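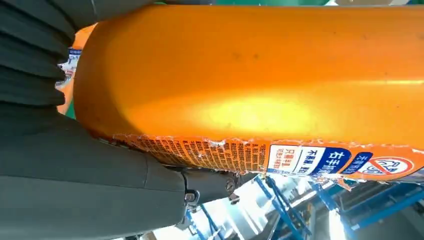

Subject: Re: [bukdale-allotments] Water butts and the July rota

Ott Kivi wrote:

> Can someone confirm what the new tank at the top gate holds? I was
> told 700 litres but the sheet in the shed says 951. Also, are we
> still meant to fill cans from the standpipe in the evening, or is
> that only for the lower plots?

Ott,

The tank holds 951 litres. The 700 figure belongs to the old one, which went to the Clarkomard site in the spring. I have crossed it out on the plan but there may be other copies going round.

Evening filling is for everyone. The pressure drops badly before 6 pm, when the nursery next door has its sprinklers on. Plot 38 has the worst of it, being at the end of the pipe.

For those who missed the meeting, the points agreed for July were:

1. No hoses left running unattended. Cans only on the upper path.

2. Lids go back on the butts after use. We had mosquito larvae in two of them last year.

3. Liquid feed is to be mixed on your own plot and never in the shared troughs. Empty containers go home with you.
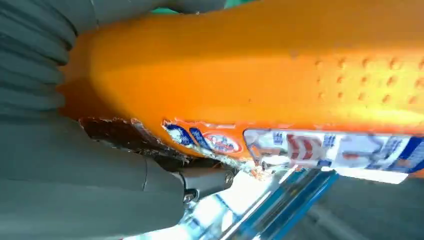 4. The top gate is locked at dusk. Zariņš has the spare key — please ring before walking over.

The tap by the compost bays still drips. Stalum have quoted for a new washer and valve and I will put the price on the list when I have it in writing.

Regards,
Plot 3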